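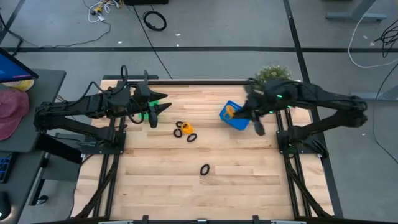
Figure 5.1 Two-arm sorting cell with rings on the worktable. The right gripper holds a blue tray.

Chapter 5
Work Beside the Cell

When Prumero moved ring sorting to two-arm cells, 81 people worked on the floor. Job titles stayed the same, but daily tasks did not. Sorters became cell tenders: they load parts, clear faults and log stops. Section 5.1 lists these tasks. Section 5.2 covers changes in pay grade and shift length, using the records kept by Lotte Nijs. Terms in common use, such as "tender" and "stop," are defined where they first apply.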